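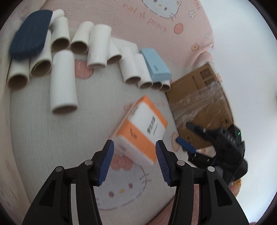
Orange box, between the blue pads. Saturday, pads still fine at this point

Ok thread on what went wrong with the grippers this weekend bc three people have asked and I keep retyping it. Short version: a pad let go of its finger. Long version below, sorry in advance

Both tools are the hand-held kind, two black fingers, blue ridged rubber pad on the end of each. You squeeze, fingers close, you move the thing, you let go. One in each hand. The job was clearing small stuff off a blanket, cardboard tubes and little boxes mostly

Session was 163 pickups. Everything normal till number 70. Then the left tool starts closing crooked. Not a lot. Maybe the width of a fingernail

I figured it was me. Tired hand. Kept going, which was dumb

Pickup 86 the pad peels off mid squeeze and stays stuck to the box. Bare finger goes past it and catches the side of my thumb. Small cut, didnt need anything but a band-aid – but it was the hand holding the other tool and I dropped that one too

So two things to look at. Why the pad came off, and why my thumb was anywhere near it

Pad first. Divya Alva pulled it apart on the bench in Piltport that night. Glue had let go along one edge and worked its way in. No crack in the finger, rivet tight, spring fine. She thinks I wiped the pads down with alcohol too often. I did it every 16 pickups. So yeah

Pieter Naidoo disagrees, says it was a thin glue line from day one and the alcohol only sped it up. They are still going back and forth in my mentions lol

Checked the spares drawer after. 21 pads from the same batch. Four of them lift at the corner if you push with a thumbnail. Those are in the trash now. I'm not using the rest till we know more

Now the thumb. I was crossing hands to steady a box with the second tool while the first one closed on it. Feels natural, you do it without thinking. Puts your fingers right in line if anything slips

New rule for me: one tool moves, the other one waits off to the side till the first is fully closed. Slower. Fine

Also if the fingers stop meeting straight, STOP. I had sixteen pickups of warning and used them to blame my wrist

To whoever has the Flomumbridge set (Nobuhle?) – push on the corners of your pads before you start tommorow. Takes a minute. If one lifts, bag it and write the batch on the bag, Divya wants to see it

Will post when the screw-on pads come in. Shireen says April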